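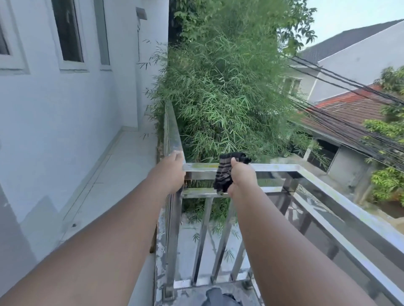 阳台角落，左手握顶杆，右手拿着袜子贴在中间横杆上

标题：阳台晾袜子任务，手指松不开，最后掉了一只下楼

晾杆老周
上周开始跑阳台晾晒，用的是Rukside的双臂，控制程序是Dovwood的旧版。室内练了300次，松手没出过问题。搬到阳台以后，右手夹着袜子压到横杆上，日志里报“已松开”，手指其实没动。程序以为放好了，整条手臂往后撤，袜子跟着走，撤到一半手指突然张开，袜子就掉下去了。
楼下是铺装地面，当时没人。错误码524，手册里查不到。有人遇到过吗？

mudan_73
524我见过，是指尖电流读数超时。超时以后程序拿最后一次的值当现在的值，所以它认为已经松了。升级固件能好。

晾杆老周
固件是最新的，12月刚刷过。

铁皮柜
我觉得跟固件关系不大。你左手抓着顶杆，两条手臂通过栏杆连在一起，右手一压，左边也受力，力控容易乱。先把左手放开试一遍。

mudan_73
不同意。力控乱了应该报过载，不会报超时。

铁皮柜
过载阈值设得高就不报。楼主贴一下阈值。

晾杆老周
阈值282，出厂默认。左手抓栏杆是为了稳住身体，不抓的话够到外侧会晃，我不太敢放。

Soo-ah Pyo
先别讨论阈值。阳台外面是空的，今天掉的是袜子，换成衣架或者夹子盆就不一样了。复现之前请把楼下围起来，栏杆内侧挂网，手腕上加一根防坠绳。我们在Fustmont测试的时候这是硬性要求，没有网不许上电。

铁皮柜
袜子而已，挂网有点过了吧，网还容易缠手指。

Soo-ah Pyo
缠手指可以按急停，掉下去按什么都没用。网选细眼的，绷紧。

晾杆老周
网已经买了。刚才在屋里用一截钢管搭了个假栏杆，左手抓着，连续跑了73次，出现两次524。左手放开再跑73次，一次没有。不过袜子换了一双薄的，不能算完全一样的条件。

铁皮柜
所以还是左手的问题。

mudan_73
两次太少，说明不了什么。你查一下左右手是不是走同一条总线，左手持续握紧的时候一直在上报数据，有可能把右手的挤掉。这样两边都说得通。

晾杆老周
是同一条，Bang的转接板。明天把右手单独接出来再试。程序里先加了一条：收到524就原地停，不许后撤，等人过来处理。

Soo-ah Pyo
停住的时候手指保持夹紧，别断电。有些型号断电就松。

晾杆老周
收到，这个我去确认一下。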